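Small Parts Storage in the Sidley Workshop
Student project report, Kudico Technical Program

The purpose of this project was to reduce the time students spend looking for sockets at the start of a practical session. Before the project began in January, loose sockets of every size were kept together in one drawer. The inventory listed 27 sockets, 5 of them duplicates.

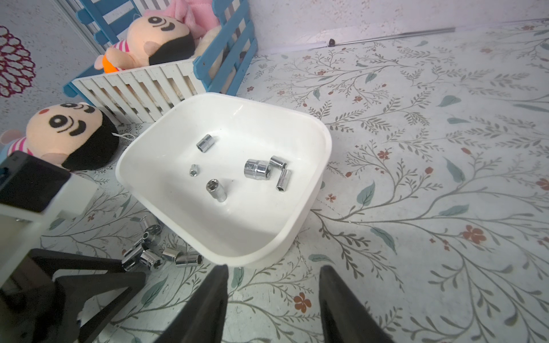 Reading time: 1 minute

Chrome sockets were sorted using a white plastic basin set on the floor. Short and deep sockets were handled together at this stage and separated by drive size afterward. The basin's high contrast with the polished metal made small sizes easier to find. Each socket was then wiped, checked for wear and assigned a place on a labeled rail.

It is recommended that the Sharifi bench adopt the same arrangement. Duplicates should be stored separately.

Contact the Program Office | © Kudico | Back to top

Comments

drimus_bench: Did you mark the rails in metric only?

toolcrib600: We did the same with deep sockets. Paint pen lasts longer than tape.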